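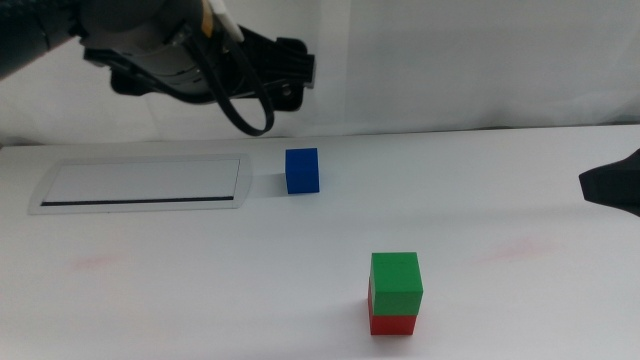
2 min read

April, evening. The appointment of a new head for the Nulloreo relief mission was confirmed this afternoon, and the objections came in before the notice was posted. The Broltau office received 135 letters on the matter. Most concern the nominee's years with the former regional government and the grain that did not reach the hill districts under it.

I attended the session from 2:00 until the close. The mission's position is that past service does not bar a candidate. The Tuton delegation asked that this be put in writing and was told it would be considered. I have recorded their request in full - the printed minutes give it one line.
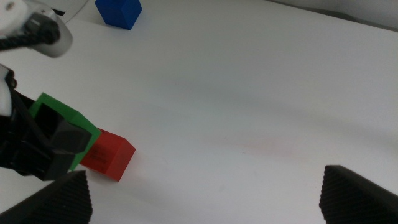

White tabletop, with a faint reddish mark near the middle.

The Kubíček Fund has held back 50 percent of its spring grant until it has met the nominee. Without that money, 7 of the 100 feeding stations must close by the end of the month. The list has not been released, and the district offices have asked for it twice.

I remain of the view that the hearing should have been open to the public. I did not say so in the session. My note to the mission is drafted and will be sent in the morning, once the station figures have been checked.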